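Small-table flower tips (and how I stopped knocking over the vase)

I have been messing with fake flowers since my first apartment, when I had no sunny windows and a real talent for killing ferns. People get snobby about them, but a decent bunch lasts for years if you treat it right, and you can move it from room to room whenever you get bored. A few of you wrote in back in May asking how I keep mine from looking like they came out of the bottom of a closet, so here goes.

First, the dust. Yellow shows it worst, I think, or maybe I just own too much yellow. I take the bunch outside, hold it upside down by the stems and give it a good shake, then go over the petals with a soft makeup brush. If they're really grimy, swish the heads in a bowl of cool water with one drop of dish soap and hang them over the tub overnight. Test one petal first! I had a bunch of red poppies from Milasitz that turned the whole bowl pink, and they never looked the same again.

Next, fluff. Stems get squashed flat in the bag and most people stick them in the vase exactly like that. Spread the leaves, bend each stem a little (there's usually wire in there, so it'll stay), and turn a couple of the blooms so they aren't all staring straight ahead. My friend Salamatu Sarpong curls the leaf edges around a pencil, and hers look better than mine, so maybe do that.

Now for the part I get asked about most, which is where to put everything when the table is small and somebody still needs to eat or work at it. My rule is tall stuff at the back, flat stuff toward the front and sides. Vase and tissue box go at the far end. A little picture can stand along the back edge too. Then you've got room in the middle to fuss with your flowers before they go in. 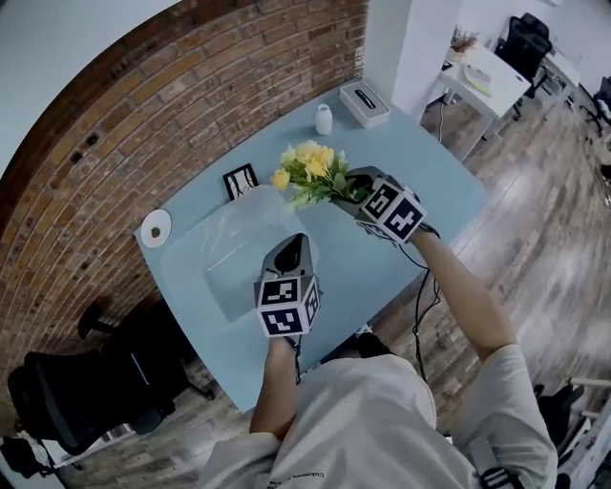
Yellow blooms over the blue table, with the white vase waiting at the far end.

A pale table is great for this, by the way. Yellow and green really pop on light blue, and white things look crisp on it without you having to try. If your table is dark, put a light runner down and you'll get most of the same effect.

Clear trays are my other favorite. You can see the table color through them, so they don't make a small surface feel crowded, and they catch all the bits – keys, pens, the one earring. Wash them with warm water and a soft cloth. Paper towels left fine scratches all over my old Ceslow one and I was pretty mad about it.

About vases: small ones tip. A big bunch in a little vase is asking for trouble, so drop in a handful of clean gravel or dry rice before the stems go in. You can also split the bunch, half in the vase and half in a jam jar somewhere else. I bend the stem ends up instead of cutting them, in case I want the height back later. If you do cut, use wire cutters and leave your good scissors alone (sorry, Mom).

Nana Acheampong asked whether to store them in plastic bags between seasons. I don't, they get crushed. A shoebox with some tissue paper works fine, heads all at one end, lid on loosely. Write the color on the outside or you'll be opening every box in the closet like me.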